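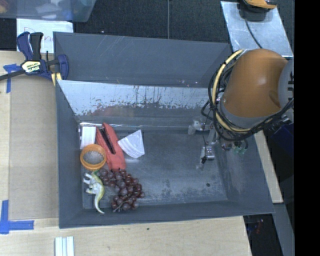
She had until the ferry. Everything from the flat on Orton Street in one bin, that was the deal, and whatever stayed in it went to the woman at Plomell who paid by weight.

The red pouch first. Her sister's. Pencils once, then pills, then nothing. She ran a thumb along the black edge of the slit and put it back. Picked it up again.

520 for the lot, the woman had said on the phone. 520! For the dinosaur alone she'd have asked 1,000, and nobody would have paid it, fine. It had slept under a pillow for 9 years. White legs. It had a name too, Arna, after the boat.

Twenty minutes. Less.

The orange thing could go. She'd never liked orange. The folded white piece, was that the one from the wedding table or just something to keep the flies off? Couldn't remember. Didn't unfold it. If she unfolded it she'd be here til dark.

Horn down at the harbor. The first one, the long one.

She took the dinosaur. Coat pocket, head down. Got as far as teh stairs and went back for the pouch, and then the phone was ringing, Plomell, and she let it ring.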